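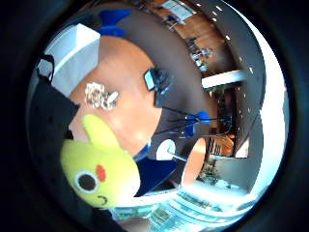 La peluche est un tissu à poils longs, tissé ou tricoté, dont la surface rappelle celle d'une fourrure. Par extension, le mot désigne un jouet rembourré recouvert de ce tissu et représentant le plus souvent un animal ou un personnage. Le terme vient de l'ancien français peluchier, « éplucher », et s'est d'abord appliqué à l'étoffe seule. L'emploi pour le jouet s'est généralisé au XXe siècle et l'a largement emporté dans l'usage courant.

Histoire

Des poupées et des animaux de chiffon existaient bien avant l'apparition des fabriques de jouets. Ils étaient cousus à la maison dans des chutes de lin, de laine ou de coton et bourrés de paille, de son ou de crin. La production en série commence en Allemagne dans les années 1880, avec de petits animaux en feutre. L'ours en peluche de mohair à membres articulés apparaît au début du siècle suivant, à peu près au même moment en Allemagne et aux États-Unis.

En France, la fabrication se développe surtout après la Première Guerre mondiale. Les matières nobles se raréfient pendant l'Occupation, et les ateliers recourent alors à la rayonne et à des cotons de récupération. À partir des années 1950, les fibres synthétiques permettent de proposer des jouets lavables. Le déplacement de la production vers l'Asie, commencé dans les années 1970, entraîne la fermeture de nombreux ateliers européens.

Matériaux

Le mohair, tiré de la toison de la chèvre angora, reste employé pour les pièces de collection. Les modèles courants sont en polyester ou en acrylique. La longueur du poil varie selon l'effet recherché : les velours ras conviennent aux jouets pour nourrissons, les poils longs imitent la fourrure des animaux sauvages. La peluche tricotée, plus extensible que la peluche tissée, épouse mieux les formes arrondies.

Le rembourrage a connu plusieurs étapes. La fibre de bois, ferme et cassante, a cédé la place au kapok, puis à la mousse et enfin à la ouate de polyester. Certains modèles contiennent des granulés de plastique, enfermés dans une poche intérieure, qui lestent les pattes ou l'assise.

Fabrication
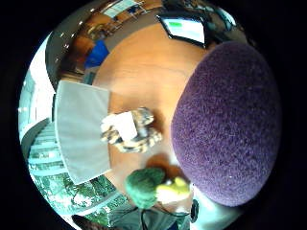 Le patron est établi à partir d'un dessin ou d'un modelage. Les pièces sont découpées en tenant compte du sens du poil, qui descend en général de la tête vers les pattes. Elles sont assemblées à l'envers, puis retournées par une ouverture laissée dans une couture du dos ou du flanc. Après le remplissage, cette ouverture est fermée à la main au point invisible. Les poils pris dans les coutures sont dégagés à la brosse ou à l'aiguille.

Les yeux étaient à l'origine des boutons de bottine ou des perles de verre montées sur une tige métallique. Ils sont aujourd'hui en plastique, fixés par une rondelle de blocage, ou simplement brodés. L'atelier Clolance, spécialisé dans les petites séries, brode la totalité des visages de son catalogue, soit 55 modèles en avril 2019. La maison Trollis conserve l'articulation traditionnelle par disques de carton et goupille pour une gamme de 15 ours.

Réglementation

Dans l'Union européenne, les jouets en peluche relèvent de la directive 2009/48/CE et doivent porter le marquage CE. Les normes de la série EN 71 portent notamment sur la résistance des coutures, l'inflammabilité et la migration de certains éléments chimiques. Les jouets souples destinés aux enfants de moins de 36 mois ne doivent pas libérer de petites pièces.

Entretien

Les peluches synthétiques supportent le plus souvent un lavage en machine à 30 °C, dans une housse ou une taie nouée. Le séchage se fait à plat, à l'écart d'une source de chaleur directe qui ferait friser les fibres. Les modèles anciens bourrés de fibre de bois ne doivent pas être immergés ; ils se nettoient en surface avec un linge à peine humide.

Voir aussi

Doudou
Ours en peluche
Mohair
Velours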